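### 3.2 Surface wear on wrapped parts

Wear was recorded for 46 small flat parts stored at the Stillero depot, each kept upright and examined on its dark face. Fine scratches and creases were graded separately, as both catch the light and are easily confused. 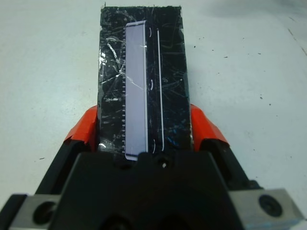 **Figure 4.** Black rectangular part with a pale strip and a column of white tick marks; fine scratches and creases are visible on the dark surface.

Grading was repeated after 13 weeks under the same lamp. Parts whose two grades differed were set aside for a third reading.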